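Unit 5: Learning from hand-held gripper demonstrations
Course handout, March

Last unit ended with teleoperation and its big headache: you need the robot in the room. This unit covers the method I find most exciting in the whole course, and the reading list is longer for it (sorry!). A person holds the gripper, walks into an ordinary home and does the chore, and a camera riding on the tool records what the fingers are facing. No arm, no base, no calibration board taped to the floor.

We follow the Dusis study, which trained one policy on household tidying. The training set holds 2,630 demonstrations, of which 1,806 passed filtering. Read the filtering section twice. Most of the interesting decisions are in there.
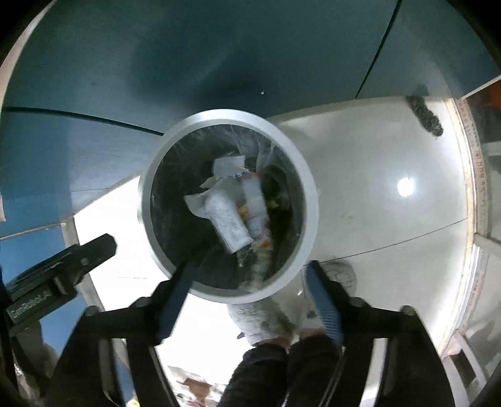 Figure 5.1. Wrist view over a lined trash bin, gripper open.

Look at how much of the person gets into a view like Figure 5.1. Trouser legs and shoes are great cues for a network that wants to cheat, and a robot at test time has neither. Dusis masks the lower part of the image during training. Magnusson, the baseline, leaves it in and relies on random crops. Compare the two before class and write down which you would pick for a bin task, where the target itself can sit low in the view.

Then there is blur. Hands move fast, much faster than most arms are allowed to, and the wide lens bends every straight edge on top of that. My first instinct years ago was to throw blurred images out. Please don't do this by reflex! A fast reach is blurred exactly where the motion is, so a strict sharpness filter quietly removes the reaches and keeps the pauses.

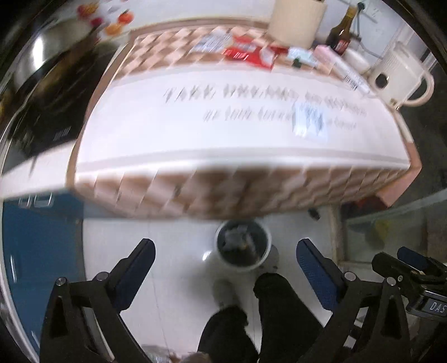 The Drurkunetti filter handles this by scoring a window of 8 images together, so a short blurry stretch survives if tracking holds on both sides of it. It's a small change and a lovely one. The ablation table shows what happens when the window shrinks to a single image, and I'd like us to spend real time on that row.

Clutter is the other half of the story. Packets, bottles and mugs share a table, patterned cloth confuses feature matching, and shiny floors throw reflections that trackers happily latch onto. Evico, the simulator we use in lab, models none of the floor glare by default. Turn it on under render settings.

For lab: load the filtered set, pick five episodes, plot gripper opening against time and mark where you think each grasp begins. Bring the plots on paper, we'll lay them side by side.

Reading: Dusis, sections 3 and 4; the Drurkunetti appendix on windows.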